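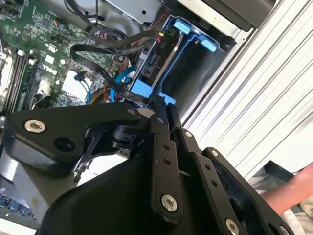

Computer case

A computer case (also called a chassis, tower, cabinet or simply "the box") is the shell that holds the main parts of a desktop computer. It gives the motherboard, power supply, drives and expansion cards somewhere to be screwed down, keeps fingers and dust away from them, and guides air over the parts that get warm. Cases are often the longest-lived part of a desktop. A well-made one can see out several motherboards, and plenty of people still run new machines in shells they bought as students.

Contents
Layout
Sizes
Drive bays
Cooling and noise
Materials and colour
Collecting and reuse
See also

Layout

Most cases are a box of folded sheet metal with at least one side panel that comes off. Inside is a flat tray where the motherboard sits on short brass or steel posts known as standoffs. These hold the back of the board clear of the metal, and getting them in the right places is the first real job in any build. A missing standoff leaves the board to flex when a card is pushed in, and an extra one can short it out.

The power supply goes at the top rear in many older towers and at the bottom rear in many newer ones. Both have their fans! Top mounting lets the supply help pull warm air out of the case, while bottom mounting lets it draw cool air through a vent in the floor and puts the weight down low.

Sizes

Case sizes follow motherboard sizes. The ATX layout, brought in during the mid-1990s, fixed where the mounting holes, card slots and rear connectors should go, and that one bit of agreement is a large part of why home building took off as a hobby. Any ATX board could go in any ATX case, whoever made either of them. Smaller boards such as microATX and Mini-ITX share some of the same mounting holes, so a small board will usually fit in a big case (with a lot of lovely empty room left over), though the reverse is rarely true.

Full towers stand on the floor, mid towers go on or under a desk, and low, flat desktop cases were made to sit beneath a monitor. Small form factor cases are a world of their own, with builders happily spending a whole weekend working out how to route one cable.

Drive bays

Bays are named for the width of the disks they were first meant to hold. The 5.25-inch bay began with floppy drives and went on to house CD, DVD and Blu-ray drives, card readers and fan controllers. The 3.5-inch bay took smaller floppy drives and then hard drives, and the 2.5-inch size came across from laptops. Cages may be riveted in place or made to slide out, and the removable sort is a real joy when a long graphics card has to go in.
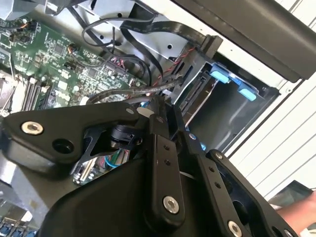
As storage moved to small cards plugged straight into the motherboard, many makers dropped the front bays altogether. That freed up the front panel for large fans and mesh, but it also left people with optical discs hunting for older models, and a well-kept tower with plenty of bays can still find an eager buyer.

Cooling and noise

Air normally comes in at the front and leaves at the back or top. Having slightly more air pushed in than drawn out helps keep dust from creeping through the gaps, provided the intake filters are cleaned. Larger fans can move the same amount of air at lower speed, and the drop in noise is wonderful.

Materials and colour

Steel is cheap, stiff and good at damping hum. Aluminium is lighter and easier to cut, which makes it a favourite with people who modify their own cases. Beige was the usual colour of office machines for many years before black and silver took over.

Collecting and reuse

Older cases have a keen following. Ruairi Pringle's guide to the Sarell range lists 232 models, 73 of them with hand drawings of the drive cages, and is treasured by restorers for its notes on odd screw threads. The Girnine hobby fair holds a swap table for spare panels, feet and bay covers each November.

See also

Motherboard
Power supply unit
Small form factor
Case modding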